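Pinched finger halts gripper trials at Wiltwood workshop

Work with hand-held gripper tools has been stopped at the Wiltwood workshop after a technician's finger was caught when one of the units closed without being told to. The stoppage took effect on 29th December and covers every tool of the same build.

Edgars Paju was changing a pad when the two fingers of the tool shut on his left hand. He was treated on site for bruising and a small cut, and was back at his desk the same afternoon.

The tools are used to practise picking up and putting down clothing and other soft household goods. Each has a pair of padded fingers, opened and closed by a motor in the grip. They are meant to go dead when the trigger is released, and staff had been allowed to change pads with the battery still fitted as long as the trigger was locked.

Hildegard Janssen, who runs the workshop, said the lock had been on at the time. "We checked it straight afterwards and it was where it should be. The motor ran anyway." 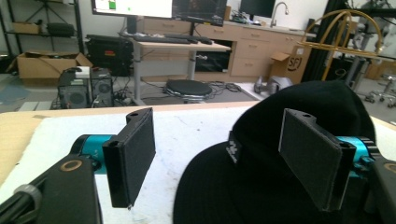 An inspection by Hubert Gajewski found a worn cable behind one of the finger joints. The outer sleeve had rubbed through where the cable bends, and two of the wires inside could touch when the finger was pushed back by hand. The controller read this as a signal to close. Gajewski was able to repeat the fault on the same tool four times in a row with a wooden dowel between the pads.

The cable is supposed to be replaced after 300 hours of use. According to the workshop log the tool had done 260, so it was not yet due. A second tool, with 200 hours on it, showed early wear in the same place but did not close by itself when tested.

Denivau, which supplies the cables, has been sent both parts and asked to say whether the sleeve material was changed in the batch delivered in November. It had not replied by the time of writing.

Until then the workshop has set new rules. The battery must come out before anyone touches the pads or joints, and the tool must be laid down with the fingers pointing away from the person working on it. The replacement interval for the cable has been cut to 100 hours. Janssen said the old advice about the trigger lock had been taken out of the handbook.

The workshop at Mikby, which has the same tools, has been told of the fault and is checking its own. Weronika Czarnecka, who is in charge there, said one cable had been put aside for a closer look and the rest appeared sound.

Trials at Wiltwood will start again once new cables have been fitted and each tool has passed a test with the dowel.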